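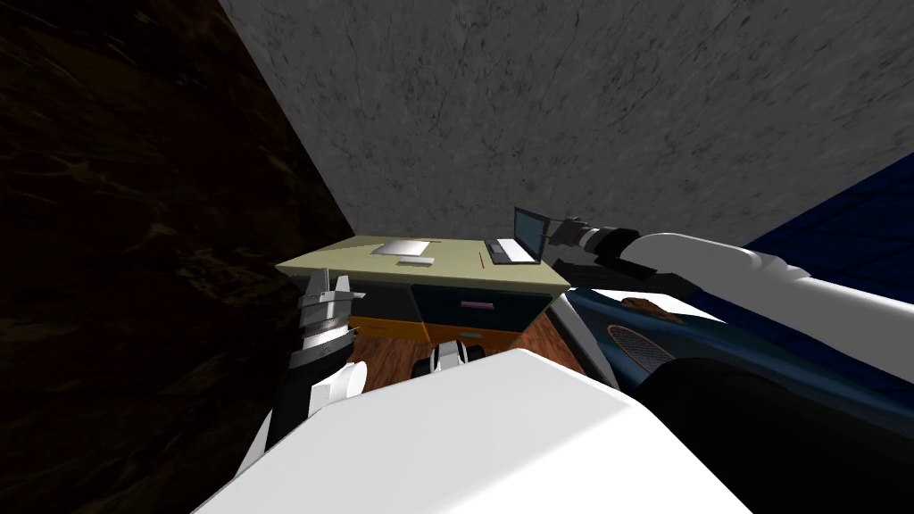
Computer rendering of a desk with a laptop

Leltville land dispute

The Leltville land dispute is a long-running conflict over the ownership and use of farmland in the Leltville valley, upstream of the town of Cullusbridge. It concerns 127 parcels of orchard, pasture and vegetable ground worked by families whose claims rest mainly on custom, tax receipts and unrecorded sales. The principal opposing party is Zokano, a land development company that holds registered title to most of the valley floor. Court proceedings have settled the status of some parcels. Others remain contested.

Background

Farming in the valley was organized for several generations under a system of verbal leases. Families paid a share of the harvest to the Robles estate, which owned the land on paper but took little part in running it. When the estate began to break up, its managers sold individual plots to the tenants, often for cash and with only a handwritten receipt. Few of the sales were entered in the land register at Cullusbridge, where filing required a survey that most buyers could not afford.

The heirs to the estate later sold the remaining property as a single block. The deed described the block by its outer boundary and did not list the plots already sold. Zokano acquired it through a purchase from the first buyer and announced plans for vacation housing along the river.

Course of the dispute

The company first offered the families short-term leases. Most declined, on the ground that signing a lease would amount to giving up their claim to own the land. Notices to vacate were then delivered to 58 households. Fences were put up across two farm tracks, and a gate was placed on the road leading to the upper orchards.

Residents reported damage to irrigation channels and the cutting of fruit trees during the following growing season. Zokano denied responsibility and stated that its contractors had worked only within surveyed limits. A police inquiry closed without charges. Access to the upper orchards was restored by a temporary court order in April, in time for spraying, but the gate itself was left standing.

Maksym Marchuk, a plum and walnut grower whose holding lies beside the gate, became the best-known of the claimants. His family's receipt, which names the plot by its boundary stones, was the first to be accepted as evidence of a sale. Marchuk refused an offer of land elsewhere in the district and continued to farm the plot throughout the proceedings.

Legal proceedings

The claims were initially filed separately and were later joined at the request of Ngozi Wike, the attorney representing most of the households. Wike argued that the first buyer of the block had known of the earlier sales, as the farms were occupied and under cultivation when the deed was signed. Counsel for Zokano maintained that the company was entitled to rely on the register.

The district court divided the parcels into three groups. Owners holding a signed receipt were allowed to apply for registration. Those with tax records but no receipt were granted a right of continued use, which can be inherited but not sold. Claims resting on oral testimony alone were dismissed. Both sides appealed, and the appeals court upheld the ruling on the first group while returning the second for further hearings. The hearings have been postponed four times.

Effects on the valley

Uncertainty over title has affected farming in several ways. Banks will not accept disputed plots as security, and growers have put off replacing old trees, which take years to bear. Some younger residents have moved to Cullusbridge for work and return only for the harvest. The shared irrigation channels, formerly cleared by all users in early spring, are now maintained only on the west bank.

The planned housing has not been built. A site road and a drainage ditch were completed before work stopped, and the ditch has itself become the subject of a complaint by growers downstream.

See also

Customary tenure
Adverse possession
Land registration
Robles estate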